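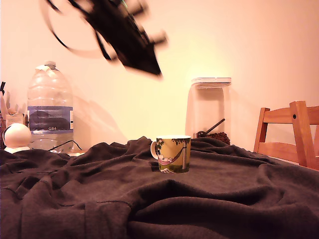
6th April. Still not sold on the Kedeck throw as a tabletop cover. Mahtab wants it on the bench because it saves the finish and keeps cups quiet, and I grant the second part. But look at the hammock mug, sunk a bit into the folds. A cup needs a flat spot, and rumpled fleece doesn't have one. The Kedeck sheet says "stable under all tableware." Tested by whom, on what?

Pulled the cloth around some more and kept the same mug.

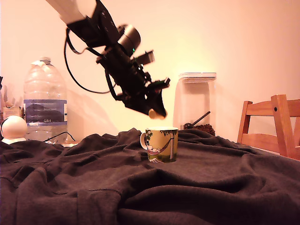
Hammock mug on the brown blanket, deep creases at the front.

Upright, fine. A mug with a wide bottom proves very little, and I said so.
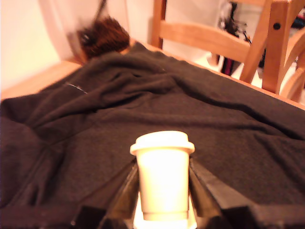
Si-woo Hwang thinks I'm being unfair, that a cover is supposed to be pulled smooth first and no one would set a table on a heap like that. Maybe. I've seen the tables at Piscombe and I'd bet otherwise. Paper cups worry me more than mugs: narrow base, all the weight up high once they're full.

Price is $1,240 for the full set of covers. For that I want a tilt number.
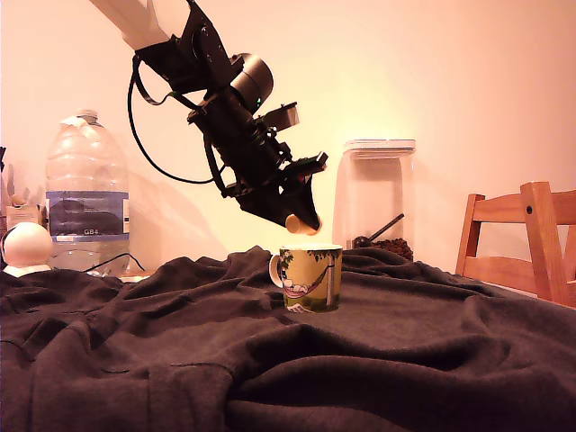
Mahtab Golestani asked whether a thin felt pad underneath would settle it. Doubt it, the folds are on top. Will try 2 pads anyway and write down the tilt each time.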